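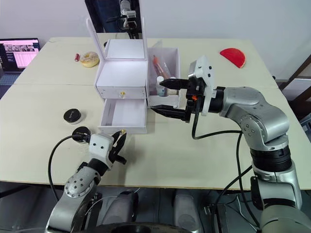
About us

Ristberg began with a dressing table that would not stay tidy. We had a mirror propped against a stack of books, a drawer that stuck, and more little pots and tubes than anybody could reasonably need, and we used to say every December that the whole lot would be sorted out by spring. It never was, so in the end we started making the boxes ourselves.

We are still a small firm, and we still care rather a lot about drawers. Our best-loved box, the Stasar, is a white one with a mirror in the lid and 2 drawers with little brass knobs, and we tried a good many knobs before we settled on those (too large and they catch your sleeve, too small and you can't find them at seven in the morning). The Kotian is its bigger sister, for those of you with a proper collection.

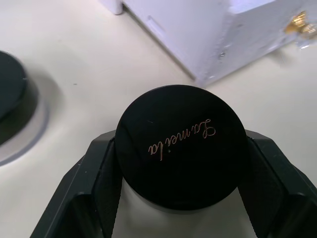
We have always believed that the nice things you own ought to be easy to reach. A good face cream is a treat, and it seems a shame to lose it behind the cotton wool for half the year. So we ask customers to write and tell us what they keep and where they keep it, and their letters have shaped nearly everything we sell. One lady sent us 3 pages on hair grips alone, and we read every word!
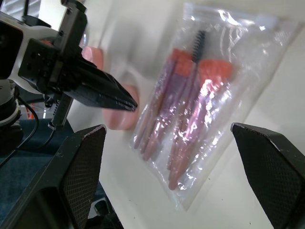
Brushes are the subject we get asked about most of all. Lying flat suits them very well, and there is nothing wrong with keeping a set together in a clear plastic bag, handles all pointing the same way, so that you can spot the orange heads or the mascara spoolie without tipping everything out. Give the bag a drawer of its own if you can spare one.

Our workshop is in Drokance, up the lane behind the old bakery, and you are very welcome to call in and try the drawers for yourself. Every box we sell may be brought back within 30 days if it doesn't suit your table, and we'll gladly help you choose another over a cup of tea.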